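Keeping drinks dispensers nice when you've got a houseful

Saturday's christening tea, and what I'd do again

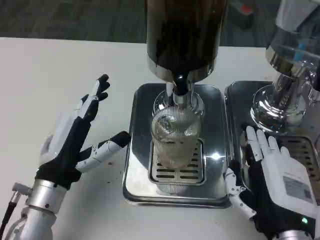
I put off buying proper drinks dispensers for years and made do with jugs, which meant I spent every party walking up and down to the kitchen. Then my brother-in-law Lorcan Kavanagh had a clear-out and I came home with a bootful of catering bits (bless him!). The thing I'd tell anyone now is to look at the bottom half first. You want a drip tray with a raised rim and a slotted grate you can stand the glass on, right under the spout, so the odd dribble goes through the slots and my good white tabletop stays white. A tall glass is the one to test with, as well. If that fits under the nozzle, your tumblers will.

Now, cleaning. I do the grate the same night, never the morning after, because squash sets like glue. Lift it out, soak it for 20 minutes in hot water with a squirt of washing-up liquid, then go along the slots with an old toothbrush. The tray just gets a wipe and a dry.

Chrome is a pest for fingerprints. I use a drop of white vinegar on a damp cloth, rinse, then buff with a dry tea towel. No scourers, please, I ruined a lovely kettle that way.

For the spout, run a jug of warm soapy water through, then two of clean, and leave it open overnight over a bowl.

One more: with a dark tank you can't easily tell how much is left, so I stick a bit of masking tape on the back and jot down the time I last filled it. Mine did 17 of us on elderflower with only one top-up.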